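4.2 交際報道の見出しにおける疑問形の機能

前節では、芸能ニュースサイト四媒体の記事を、発信元の明示の有無によって分類した。本節では、著名人の交際を扱う記事に限定し、見出しに置かれた疑問形が本文の内容とどのように対応しているかを検討する。対象としたのは、Nurkenum、Grernimard、Pearce、Nakexの4媒体が2月に公開した記事のうち、俳優、歌手、スポーツ選手のいずれかの交際または破局を主題とするものである。同一の配信元から転載された記事は、初出のもののみを残した。

疑問形の見出しは大きく二種に分けられる。第一は「新恋人は誰か」のように、本文中に答えが書かれているものである。第二は「二人は復縁したのか」のように、本文を最後まで読んでも答えが示されないものである。本稿では前者を応答型、後者を保留型と呼ぶ。応答型であっても、答えが匿名の関係者の発言だけに依拠する場合には、別に印を付けて集計した。

Nurkenumでは、保留型の見出しをもつ記事が19本あった。このうち13本は、本人がSNSに投稿した写真を唯一の材料としており、取材による裏付けは記されていない。残る6本は他媒体の記事を引用したもので、引用元の見出しが断定形であるにもかかわらず、転載時に疑問形へ改められていた。断定を避ける書き換えは、訴訟への備えとして説明されることが多いが、今回の資料では、引用元がすでに双方の代理人の確認を得ている場合にも同じ書き換えが見られた。したがって、法的な配慮だけでこの傾向を説明することは難しい。 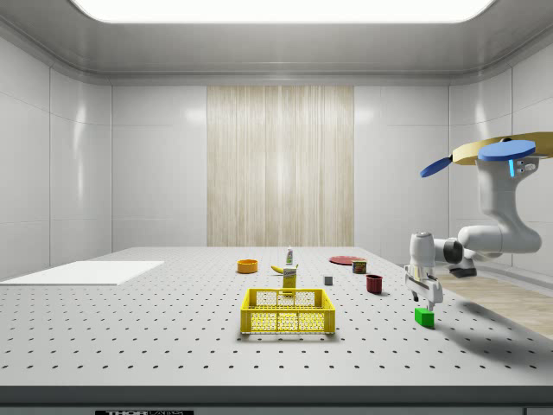 図3

交際報道の疑問形見出しは、読者に虚偽の情報を信じさせるのか。

信じさせるとまでは言えないが、交際の可能性を既定の話題として記憶に残す働きがある。読者欄の書き込みを見ると、保留型の記事の数日後に出た別の記事で、当該の二人をすでに「元恋人」と呼ぶ例が確認された。呼び方の変化は記事本文より読者欄で先に起きており、編集部がそれを後から見出しに取り入れたとみられる例もPearceにあった。

Grernimardは他の三媒体と異なり、応答型の割合が高い。同媒体では、見出しの疑問に対する答えを本文の第一段落に置く書式が定着している。第二段落以降は過去の交際歴の一覧に充てられ、新しい情報はほとんど加わらない。交際歴の一覧は記事ごとに使い回されており、すでに訂正された記述が古い形のまま残っているものもあった。9月11日に再度閲覧した時点でも、この点は修正されていなかった。

Nakexの見出しには、疑問形を二つ重ねるものが目立つ。「相手は誰か、前の恋人とは何があったのか」という型である。第一の疑問は応答型、第二の疑問は保留型であることが多く、読者は一方の答えを得た後も読み進めることになる。分類上は一つの見出しに二つの型が併存するため、集計では疑問文ごとに数え、記事数とは区別した。この処理により、同媒体の疑問文の数は記事数を上回っている。

破局を扱う記事では、疑問の対象が「誰か」から「なぜか」へ移る。理由を問う見出しはほぼすべて保留型であり、本文では多忙、遠距離、価値観の相違といった定型の語が、出所を示さずに並べられる。当事者が声明を出している場合でも、声明の文言は本文の末尾に回され、見出しの疑問とは結び付けられていない。スポーツ選手の場合には、所属先の移籍が破局の理由として示唆される例が多かったが、移籍の時期と破局の時期の前後関係を明記した記事は少なかった。

なお、本節の分類は筆者が単独で行ったものであり、判定の一致度は検証していない。反語に近い見出しについては、本文の論調を見て判断したため、別の基準を採れば保留型の一部が応答型に移る可能性がある。動画記事は、見出しと音声の内容が一致しないものが含まれるため対象から除いた。見出しが公開後に差し替えられた記事については、確認できた最も早い版を用いた。

コメント

応答型と保留型の区別は分かりやすかったです。見出しが後から変わった記事は、最初の版をどうやって確認したのでしょうか。

Nakexの二段重ねの見出し、毎日のように見ます。分かっていても開いてしまいます。

二月は授賞式の時期と重なるので、ほかの月とは傾向が違うかもしれません。夏の記事でも同じ集計を見たいです。

交際歴の一覧が古いままという指摘に同感です。何年も前に否定された話がまだ載っています。

返信する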